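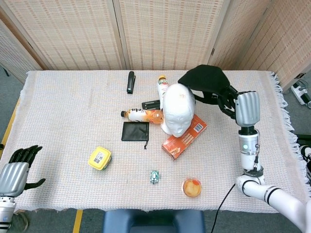
Mesa de entrada: dónde dejamos las cosas al llegar a casa
Memoria del proyecto de grupo, asignatura de Interiores Domésticos
Grupo: Cremilda Macedo, Mattes Rothe, Libor Vaněk
Tutor: Eduard Oravec

Punto de partida

La idea salió de una conversación en el pasillo de la escuela. Mattes acababa de perder las llaves por segunda vez en una semana y Cremilda le preguntó dónde las dejaba al entrar en casa. «Donde caigan», contestó él. ¡Y ahí teníamos el proyecto! Nos pusimos a pensar en esa mesa, estante o silla que en casi todas las casas recoge lo que llevamos encima, y que casi nunca se diseña.

Al proyecto lo llamamos Usta. Queríamos responder a una pregunta bastante concreta: ¿cómo se organiza una superficie pequeña para que acepte el desorden de la llegada y siga siendo agradable de ver?

Encuesta previa

En septiembre pasamos un cuestionario breve a 21 personas, entre compañeros, familiares y vecinos. Les pedimos además que escribieran un texto de 200 palabras como máximo sobre el último objeto que habían dejado en la entrada. Estos textos fueron lo mejor de toda la fase. Hay quien guarda el sombrero encima de una lámpara, quien acumula botellas a medio beber y quien tiene una grapadora junto a la puerta desde hace años y no sabe explicarlo.

De las respuestas sacamos dos conclusiones que nos guiaron después. Primera: lo que se lleva en la cabeza o en la cara no tiene sitio, y acaba en el respaldo de una silla. Segunda: en la entrada conviven cosas de la calle, de la cocina y de la oficina, y separarlas por categorías no le funciona a casi nadie.

La mesa

Trabajamos con una mesa rectangular cubierta con un mantel claro de tejido con textura, rematado con flecos. Libor defendía dejar el tablero desnudo. Probamos las dos cosas una tarde y ganó el mantel: amortigua el ruido al soltar objetos duros y da una sensación de casa que el tablero solo no tenía. El fleco que cuelga por el lateral gustó muchísimo en las visitas, sobre todo a quienes venían con niños.

Como fondo colocamos un biombo plegable de paneles tejidos en beige. En un taller grande una mesa sola se pierde, y con el biombo detrás aparece enseguida un rincón. Es una pieza ligera de mover y tiene la ventaja de que se le puede cambiar el ángulo — eso nos permitió ensayar entradas más cerradas y más abiertas sin tocar nada más.

El soporte para la cabeza

La pieza central es una cabeza de maniquí de espuma blanca. La compramos con parte del presupuesto (400 coronas en total, que dieron para más de lo que pensábamos) y es, sin duda, lo que más nos ha divertido del trabajo. Sirve para el sombrero, para la mascarilla y para lo que venga. Mantiene la forma de las prendas blandas y, al estar a media altura, no hay que agacharse ni estirarse.

Tiene un defecto, eso sí: pesa muy poco. Ctibor Vondráček, el técnico del taller, nos propuso lastrarla por la base, y lo dejamos apuntado como mejora.

Alrededor reunimos objetos sacados de la encuesta: bebidas en botella de plástico, una caja de cartón naranja, una grapadora negra, una funda verde oscura con cordón, una tartera con la tapa de un amarillo vivo. El sombrero de ala ancha fue la prueba más dura. Ocupa mucho, tapa lo que tiene cerca y obliga a dejar aire por los lados. Después de varios intentos lo mejor fue llevar la cabeza hacia la parte trasera derecha y dejar libre la zona de delante para las cosas planas.
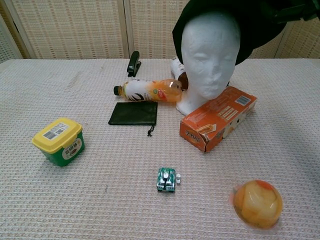
Pruebas de uso

Cada sesión duraba 18 minutos. La persona entraba con las manos ocupadas, dejaba todo sobre la mesa y más tarde volvía a recogerlo. Sin instrucciones, para ver qué hacía cada cual.

Lo que más nos sorprendió fue la facilidad con la que la gente entendía la cabeza de espuma. El sombrero iba derecho allí. La mascarilla generó más dudas: algunos la colgaban de una oreja y otros la dejaban caer por encima. Las botellas acababan tumbadas con frecuencia, y una botella tumbada ocupa el sitio de tres cosas pequeñas. Para la próxima versión nos gustaría probar un borde bajo o una bandeja, siempre que no se coma el fleco (Cremilda no lo permitiría).

Pendiente

— Lastrar la base del soporte.
— Probar una mesa más estrecha, de medida real de recibidor.
— Comparar el mantel actual con otro oscuro.
— Repetir las sesiones por la noche, con menos luz, que es cuando más gente llega a casa.

Gracias a Eduard por dejarnos el rincón del taller más tiempo del previsto, y a todos los que vinieron con el bolso lleno.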